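# Juton 듀얼암 작업 셀 + Nelleo 시뮬레이션 패키지

구매 검토용 제품 페이지 · 취급: Henare 장비몰 · 상태: 주문 후 제작

제조사 카탈로그 첫 줄에는 "설치 당일부터 양팔 작업 자동화"라고 적혀 있다. 우리는 이 문장을 상품명에서 뺐다. 설치 당일에 되는 것은 전원이 들어오고 양팔이 원점으로 가는 것까지다. 부품을 집어서 옮기는 작업은 그 뒤의 일이고, 얼마나 뒤일지는 부품에 달렸다.

Juton 셀은 한 작업대에 팔 2대를 붙인 탁상형 구성이고, Nelleo는 그 셀을 화면 안에서 먼저 돌려 보는 소프트웨어다. 둘은 따로 살 수 있지만 견적서에는 늘 묶음으로 올라온다. 묶음 할인이 있긴 한데, 시뮬레이션 라이선스를 1년 쓰고 말 곳이라면 할인분이 갱신료로 도로 나간다. 계산기를 두드려 보고 결정하시길.

## 구성

- 6축 로봇팔 2대, 제어기, 비상정지 스위치
- 평행형 그리퍼 (다른 손끝은 별도 주문)
- 작업대 고정용 프레임
- Nelleo 1년 라이선스, 좌석 1개
- 7축 업그레이드는 옵션. 납기가 따로 잡힌다
- 트레이, 지그, 카메라는 포함되지 않음

마지막 줄을 꼭 읽어 주시길 바란다. 반품 문의의 상당수가 여기서 나온다. 제조사 홍보물에는 트레이가 늘 같이 나오지만 상자 안에는 없다.

## 시뮬레이션은 어디까지 믿을 수 있나

Nelleo에 기본으로 들어 있는 예제는 두 트레이 사이의 분류와 양손 전달이다. 빨간 트레이와 옅은 청록색 트레이를 갈색 작업대에 놓고, 양팔의 그리퍼를 가운데로 모은다. 경로를 짜고 팔끼리 부딪치는지 미리 확인하는 용도로는 쓸 만하다. 특히 양팔이 한가운데로 들어오는 구간은 실물로 시험하면 심장이 쪼그라드는 구간이라, 화면에서 먼저 해 보는 값은 분명히 있다.
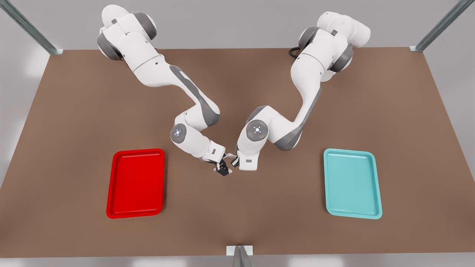
문제는 그다음이다. 영업 자료는 시뮬레이션에서 통과한 동작이 "그대로 현장에 이식된다"고 주장한다. 경로는 그럴 수 있다. 잡는 동작은 다르다. 얇은 비닐 포장, 기름 묻은 금속, 눌리면 모양이 변하는 고무 부품은 마찰값을 어떻게 넣느냐에 따라 결과가 완전히 달라지는데, 그 값을 재는 방법은 설명서에 두 쪽뿐이다. 제조사에 문의했더니 "현장 조건에 맞게 조정하라"는 답이 왔다. 그걸 몰라서 물은 것은 아니었다.

조명도 마찬가지다. 예제는 빛이 고르고 그림자가 옅다. 창가에 셀을 둘 계획이라면 카메라 인식은 처음부터 다시 맞춘다고 생각하는 편이 속 편하다.

팔에서 나오는 케이블도 확인할 항목이다. 화면 속 케이블은 모양만 있고 당겨지거나 걸리지 않는다. 실물은 팔꿈치를 바깥으로 크게 벌리는 자세에서 여유 길이가 생각보다 금방 없어진다. 배선 클립을 넉넉히 주문하시라. 싸다.

## 우리가 해 본 것

Gramville 시연장에서 빈 트레이 사이로 플라스틱 블록을 옮기는 작업을 걸어 봤다. 시뮬레이션에서 만든 경로를 그대로 불러왔고, 한 팔만 쓰는 이송은 보정 한 번으로 돌아갔다. 양손 전달은 30회 중 7회를 놓쳤다. 대부분 받는 쪽 그리퍼가 조금 일찍 닫힌 탓으로 보였다. 대기 시간을 늘리니 나아졌지만 그만큼 느려졌고, 카탈로그에 적힌 사이클 타임과는 멀어졌다. 제조사는 그 사이클 타임을 어떤 부품으로 쟀는지 밝히지 않는다. 1월에 다시 물었고 아직 답이 없다.

블록 한 종류로 한 시험이니 이 수치를 다른 부품에 그대로 대입하지는 마시길.

## 이런 곳이라면

대학 실험실이나 양팔 동작을 연구하는 팀에는 권할 만하다. 프레임이 단단하고 제어기 접근이 개방적이며, 작업대 하나에 다 올라간다. 동작을 직접 짤 사람이 있는 소규모 공장도 검토해 볼 수 있다.

반대로 담당자 없이 "사 놓으면 돌아가는" 장비를 찾는다면 주문 버튼을 누르지 않는 편이 낫다. 같은 예산으로 한 팔짜리 셀과 잘 만든 지그를 사면 단순 이송은 더 빨리 해결된다. 우리도 그쪽을 같이 판다.

## 주문 전 확인

- 작업대가 놓일 바닥의 수평
- 부품 샘플 (Henare로 보내 주시면 집기 시험 후 결과를 회신한다. 왕복 운임은 고객 부담)
- Nelleo를 돌릴 PC의 그래픽카드 사양
- 갱신료가 적힌 견적서. 구두로 들은 금액은 인정되지 않는다

개봉 후 단순 변심 반품은 받지 않는다. 라이선스 키를 등록한 뒤에는 소프트웨어 환불도 안 된다. 시험판은 신청하면 30일 동안 쓸 수 있으니, 키를 등록하기 전에 본인 부품의 모델부터 넣어 보시길 권한다.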